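Home Stories Poems Authors Submit

The Red Tablecloth

by Szabolcs Bozsik

Rania Fakhoury rented the room above the Kairys bakery in January, when the stairs were so cold that she wore gloves to hold the rail. The landlord, Mr Moen, gave her two keys and told her that one of them opened nothing.

"Then why do you give it to me?" she asked.

"It was always with the other one," he said.

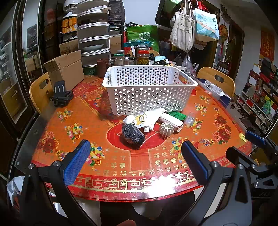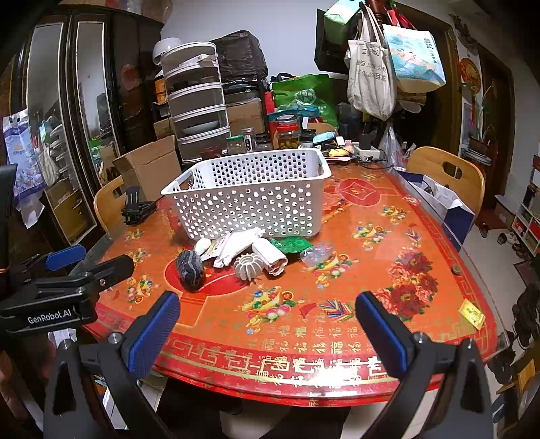
A round table, a red cloth, a white basket with nothing in it.

She had come to the town to translate letters. An old man called Ziad Qaisi had left them to his nephew Fadi, who could speak the language of his uncle but could not read it. There were 161 letters in a suitcase. Fadi carried it up the stairs himself and stood a while by the window, breathing hard.

"I can pay for the first ones," he said. "After that we must see if they are interesting."

They were not interesting. Ziad wrote to his brother about shoes, about the price of lamp oil, about a tooth. He wrote three pages on a neighbour who played the trumpet badly. Rania translated them in the evenings, when the ovens downstairs were quiet, and she read them to Fadi on the telephone.

"Is there something about my father?" he asked every time.

"Not yet. There is the tooth again."

By the spring she had reached letter 83. It began like the others, with the weather. Then Ziad wrote: "You ask me if I am angry that you stayed and I went. I was angry on the ship. Now I have a kitchen with a window to the east, and in the morning I put out two cups, and I drink from both so that one does not feel left."

She read it twice and did not telephone. She put on her coat and walked across the bridge to the street where Fadi lived. He opened the door with a towel on his shoulder.

"Is it bad?" he said.

"No. Do you have cups?"

He had only glasses. He washed two of them and filled them with tea, too full, so they had to bend down to drink the first of it. Then she took out the page and began to read from the weather.

2 comments | Shared 3 times

Contact the editors | © Ritusia Stories | Back to top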